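Drestis Home Board > Small Spaces > Entryways and Closets

Thread: Where do winter hats go (asking for a household in crisis)

fledgling_hoarder
Member
November is here and so is the hat problem. We have a closet by the front door the size of a phone booth, four people, and every one of those people owns more hats than heads. Right now the hats live in a bin on the closet shelf. The bin is a lie. You reach in for a hat and you get a glove, then another glove that isn't related to the first glove, then a scarf that has been slowly eating the other scarves. By the time I get to a hat the kids have left for school bareheaded and pleased about it.

Things I've tried:
Hooks. The hats fall off the hooks. Also the hooks fall off the door.
Over-the-door shoe pockets. Worked for one winter, then somebody put shoes in it.
A basket per person. See "bin," times four.

I don't want to build anything. I don't want to buy a bench with a lid. We had a bench with a lid. Suggestions?

mudroom_envy
Senior Member
Bench with a lid.

fledgling_hoarder
Member
I see you read right to the end.

mudroom_envy
Senior Member
I read it, I just think you gave up on the bench too early. What was wrong with it?

fledgling_hoarder
Member
People sat on it. You can't get a hat out of a bench that has a person on it tying a boot. It was a line at the deli every morning.

parsnip_lane
Member
Fewer hats. I say this with love. We got down to 2 each, one to wear and one to lose, and the entire question went away. If your kid can't tell you which hat is the good hat, you've got too many hats.

oldgrowth_dan_not_dan
Senior Member
Parsnip you post this in every thread. Somebody asked where to keep the soup pots last month and you told them to stop eating soup.

parsnip_lane
Member
I told them to own one pot. They wrote back later and thanked me.

oldgrowth_dan_not_dan
Senior Member
They wrote back and said "ok."

wire_and_reason
Senior Member
I've been down this road so let me save you some money. After the year of the shoe pockets I went through every wire thing in the house looking for something that would hold a hat and let me see it at the same time. Baskets are out, for the reasons you gave. Shelf dividers are okay if your shelf is deep, and mine isn't. What I ended up with is one of those sorter racks you'd otherwise use for mail or plates, and I've been smug about it ever since. 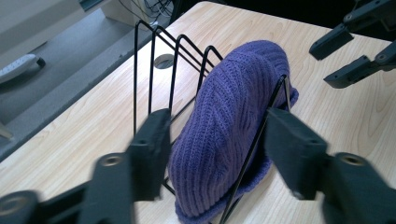

The trick with knit hats is to stop folding them. A folded beanie has opinions and will unfold the minute you shut the closet door. Roll it the long way into a kind of fat sausage and set it down between the wires on its side, like the purple one, which has a rib to it and a folded cuff, so it has some body. The thin slouchy ones need to be rolled tighter. Because it's all thin black wire you can see every hat from across the room, and a child can take one without disturbing the rest, in theory. I keep mine on a shelf at kid height and the mittens are banned from it. Mittens go in a drawer and may God help them.

fledgling_hoarder
Member
Okay, this is the first thing anybody has suggested that I don't already have a grudge against. Does it tip over? Everything in our closet tips over. The broom tips over and it's on a hook.

wire_and_reason
Senior Member
Empty, it slides around if you bump it. With hats in it, no trouble. I put a scrap of that rubbery drawer liner under it and that was the end of the sliding.

mudroom_envy
Senior Member
I don't want to be the one to say it, but that's a mail sorter.

wire_and_reason
Senior Member
I said it was a mail sorter. It's in the post. "Mail or plates."

mudroom_envy
Senior Member
So where does your mail go?

wire_and_reason
Senior Member
In the bench with a lid.

brisket_weather
Member
Question for the rack people. What about pompoms? Every hat in my house has a pompom the size of a grapefruit. My mother-in-law makes them. I can't fight this at the source.

wire_and_reason
Senior Member
Pompom up, brim down, don't roll it, just stuff it in the slot and let the pompom hang out the top. It looks like a row of sherbet. I don't hate it.

kettle_and_kin
Member
I tried this exact idea last winter and I'm going to disagree. A rack is fine for dry hats. Our hats come home soaked. My youngest takes a hat off by throwing it in the snow. If you roll up a wet wool hat and tuck it away you get a smell by the next morning, and then you've got a rack full of smell, very nicely organized.

We went back to a clip line. A length of cord between two cup hooks over the radiator, clothespins, done. It cost me 5 dollars and it looks like a laundry in a cartoon, but everything's dry by breakfast.

wire_and_reason
Senior Member
No argument on wet hats. Wet goes on the radiator, dry goes in the rack. It's a two-stage process. I would call it a system if my family followed it.

kettle_and_kin
Member
That's my whole point though. Two stages is one more than I can get out of these people. The hat comes off once and wherever it lands is where it lives. So I put the clothespins where it lands.

oldgrowth_dan_not_dan
Senior Member
Kettle's right about where it lands. I spent a winter being angry at a pile by the stairs and then I put a basket where the pile was, and now it's a basket and I'm a genius.

fledgling_hoarder
Member
Ours land on the dog.

brisket_weather
Member
How big is the dog? Could be a solution there.

fledgling_hoarder
Member
He holds three hats and resents all of them.

lint_trap_larry_fan
New Member
Hi, long time reader. We have the Desar cube shelf and use one cube per kid, with the cloth drawers taken out so they're open in front. Hats on the bottom, gloves on top in a little loaf pan. It's been fine? I don't have a funny story about it. I wanted to say it's been fine.

mudroom_envy
Senior Member
How dare you.

parsnip_lane
Member
I'd point out that open cubes only work if there isn't much in them. Which brings me to my earlier remarks.

oldgrowth_dan_not_dan
Senior Member
Here we go.

parsnip_lane
Member
I'm only saying, fledgling, go get the bin and tell us the number.

fledgling_hoarder
Member
I don't want to.

parsnip_lane
Member
Tell us the number.

fledgling_hoarder
Member
18. That's hats only. I didn't count the balaclava since I believe it belongs to a neighbor. Five of them don't fit anyone who lives here. One of them is a tea cozy.

parsnip_lane
Member
I rest.

kettle_and_kin
Member
Is it a nice tea cozy?

fledgling_hoarder
Member
My son wore it to school for a week, so it's at least warm.

wire_and_reason
Senior Member
You'll want more than one rack for that crowd, or you do what I do and only keep the current favorites out. Everything else goes in a bag on the top shelf and gets called up when a starter goes missing. Put the bag where the adults can reach it and the kids can't, or they'll trade the whole roster by lunchtime.

mudroom_envy
Senior Member
Fine, serious answer from me for once. If you're getting a rack, look at the gap between the dividers before you buy. I bought a Lenz one meant for cutting boards and the slots were so skinny I could barely get a sock in there. You want the kind with wide gaps, and you want it open at the front so nobody has to lift a hat up and over. And check the ends of the wires with your thumb. Mine had a rough spot that snagged a very nice cashmere hat, and I heard about it through Easter.

wire_and_reason
Senior Member
Seconding the thumb test. A loose knit will find any burr on the thing. Nail file takes care of it.

brisket_weather
Member
Wait, you bought a rack? When? You've been Team Bench since I joined.

mudroom_envy
Senior Member
I contain a rack and a bench.

fledgling_hoarder
Member
Update. Checked the thrift store after work and came home with a black wire sorter for 50 cents, thumb tested in the aisle like a person choosing a melon. Drawer liner is under it. I've got the hats that fit people in one pile, the too-small ones in a bag for my sister's kids, and the tea cozy is back on the teapot, where it looks a bit stunned.

I'm also putting up kettle's clothespins over the heat register for the wet ones, so everyone can claim to have won.

kettle_and_kin
Member
I did win, thank you.

parsnip_lane
Member
How many hats went in the bag?

fledgling_hoarder
Member
Five. And then my daughter took two back out.

parsnip_lane
Member
Progress.

fledgling_hoarder
Member
Next problem is the scarves, but I'm starting a separate thread for that. Somebody on the Fledar board swears by a towel bar and I'd like to hear what's wrong with it before I drill anything.

mudroom_envy
Senior Member
Bench with a lid.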